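3.2 Storage and display conditions

Textiles held by small local museums are often kept in rooms that were built for another purpose. Of the collections visited for this study, the one at Hidley occupies a former school, while the Kumberg collection shares a building with the town library. Neither building has mechanical air handling. Humidity therefore follows the weather outdoors, and the staff depend on the opening and closing of windows, on portable dehumidifiers and on the choice of room. Earlier work by Salian and Haugland argued that the choice of room has more effect than equipment in buildings of this age, and our readings support that view for the winter months.

Loggers were placed in two rooms at each site and were left in position until 11 April 2020. They were set to record at fixed intervals, and a total of 1490 usable readings was obtained after gaps and obvious faults had been removed. The north-facing store at Hidley was the most stable space in the study. The display room at Kumberg was the least stable, with sharp falls in relative humidity on days when the heating was turned up for evening events. Öberg has reported a similar pattern in parish collections, although the buildings she examined were of stone and responded more slowly.

The effect of these changes depends on the material. Flat woven pieces, when laid on padded boards, showed no new damage during the period. Pile fabrics were more difficult to judge. Mohair and wool pile can hide early losses at the base of the fibre, and grazing by moth larvae may not be noticed until the backing shows through. Stuffed objects present a further problem in that the filling takes up and gives off moisture at a different rate from the cover. Seams are then placed under strain, most often where a limb joins the body. Hägglund recommends that such objects be stored lying down and supported along their full length, and this practice was adopted at Hidley before the study began.

Inspection was carried out by hand and by eye at both sites. Six stuffed objects were examined in detail, and each was turned so that the underside and the joints could be checked. Soft toys with a long or curled pile (Figure 2) took longer to examine than those with a short pile, and the inspection form was changed to allow for this. 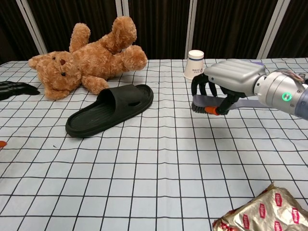
Figure 2. Plush teddy bear with shaggy, curly pile, lying on a gridded tablecloth.

The condition scores given by two inspectors working separately were in close agreement for seams and joints. They agreed less well on the loss of pile, where the wording of the form left room for doubt. Mittal has proposed that pile be scored against a set of fabric samples kept with the form, and we consider this the most practical remedy for collections without a trained conservator. A trial set was prepared for the Kumberg staff in June, and the scores obtained with it are reported in Section 4.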